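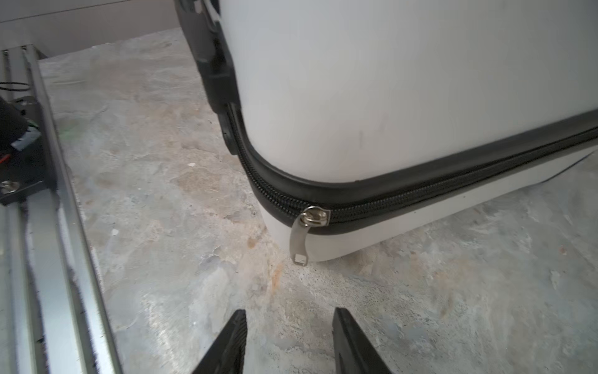
White hard-shell, lower corner with the zipper pull hanging.

July, a little after 9 in the morning

Started on the white suitcase before the kettle had even boiled, which Corina will say is typical. I want to get down what I think about the zipper while it's fresh, as we've been talking about closures all month and hardly any of it has made it into this book.

First, the shell. It's held up better than I feared. Slightly scuffed, and there's a faint dark mark low down, just above the seam. I can't tell by looking whether that's a scratch or something rubbed on, so I'll try a damp cloth and a drop of dish soap before anyone reaches for the polish (Wolfram, I mean you, with great affection). If it stays put, I'm happy to leave it alone. A suitcase is allowed to look as though it's been somewhere.

The zipper is the part I keep coming back to. Coarse black teeth, close together, set in that rubbery black trim that follows the rounded corner. I like a coarse zipper on a hard case – it forgives a bit of grit, and you can clean between the teeth with an old toothbrush. The corner is where I'd expect trouble, so the plan is to run the slider slowly through the bend 100 times, stop, brush it out, look hard at the trim, and then do the rest up to 270. Shakuntala asked for the same count she used on the Correia bag so the two pages can sit side by side, and that seems fair.

The pull is a long flat metal tab on a little ring, with a small slot near the lower end. I spent far too long this morning thinking about that slot. Nurhan would like to thread a cord loop through it for people with sore hands, and I think she's right that it would help. We have the 8 cm loops left over from the Ikar job, in the tin by the window. Must check they'll go through before promising her anything.

Still to do: weigh it empty, pack it with the usual towels and old sweaters, then go round the corner again with it full. A zipper that behaves on an empty case can be a perfect beast on a stuffed one, as we all remember from Bretemden.

Frøydis, if you get in before me tomorrow, please leave the slider where I've parked it. The toothbrush is in the mug marked Zendedell.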